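Week 2 notes: Can it do the dishes yet?
Robots at Home and at Work, Arkulau evening program
Notes by Stefaniia Prokopenko, posted March 1, 2018

Hi all, these are the tidied-up version of what I said last night, plus the bits I skipped when the projector sulked. Bring them to the tutorial with Lukian, and please have a go at the reading before you turn up (it's short, I promise).

I started with blocks because everyone in this field starts with blocks. If you want to know how far off the laundry-folding robot is, you look at what happens between two fingers and a small coloured cube.
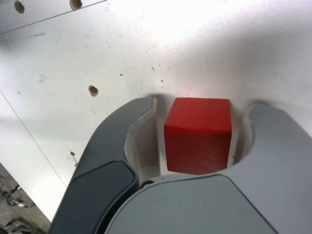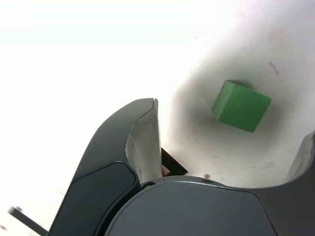
Two fingers, one cube, white surface.

So, why is picking up a block such a big deal? Break the job down. The machine has to work out where the cube is, get its fingers on either side without knocking it, close them, and then know whether it's got hold of anything. You do all that while talking to your mum on the phone. For a robot each step is its own way to fail, and the failures multiply. Say each of four steps works nine times out of ten. Work it out on the back of an envelope and you're down to roughly two successes in three, and that's for one block. Now picture a sink full of mugs!

A cube is also the kindest object you could hand a gripper. It's rigid, its sides are parallel, and it looks much the same from every direction. Compare a tea towel, which has no fixed shape at all, or a wet glass, or a bag of oranges. I asked for the worst thing in your kitchen and the winner was cling wrap, which I can't argue with. Second place went to a fitted sheet. I've been folding those for thirty years and I still just roll them into a ball.

Light matters too, and it gets left out of most of the popular articles. A shiny highlight can change the colour a camera reports, and a pale object on a pale bench can more or less vanish. People cope with glare by shifting their head a bit. Plenty of robots have a camera that stays put, so if the sun comes round in the afternoon, the program that behaved beautifully all morning starts grabbing at nothing.

Chores versus shop floor

This is where we had the good argument, so I'll set down both sides.

Shop-floor work looks harder and is often easier. At the Jultden packing line I told you about, the same carton arrives at the same spot, facing the same way, 402 times a shift. You can bolt everything down. You can paint the walls whatever colour suits the camera. If a carton comes in crooked, somebody adds a guide rail and the problem goes away. Most of the cleverness is in the rails - the arm just repeats itself.

Your house has no guide rails. The chair moved, the dog's asleep in front of the dishwasher, and there's a sock on the stairs. A home robot has to take the mess as it finds it, and it has to do it around people, so it can't be very fast or very strong either.

Someone up the back said the robot vacuum has already cracked it. Fair point, and I should've given it more time. But think about what it does: it rolls about and bumps into things, and it never has to pick anything up. The washing machine is the same sort of bargain. We do the fiddly part (sorting, loading, hanging out, finding the other sock) and the machine does the part that can be sealed inside a drum. I'd call that the pattern for nearly every household machine we've got. When you read a claim about a new one, ask which part has been left to the human.

Reading a demo video

Lukian's checklist, slightly rearranged by me:

Is it sped up? Look in the corner for a little "4x".
How many attempts did they make, and do they tell you?
Has it been shown that object before?
Is there a person just out of shot with a remote?
What happens when it drops something?

For the tutorial

Read the Mosthorpe chapter, pages 195 onwards, and stop when it gets into the maths unless you're enjoying yourself. Then pick one chore you do at home and write down every step, including the ones you don't notice. Last year's record was 75 steps for making a bed, and I've no reason to think she was padding it.

If you're thinking about the longer project in September, come and see me early. The Yurchenko lab visit fills up fast and I can't squeeze in extras.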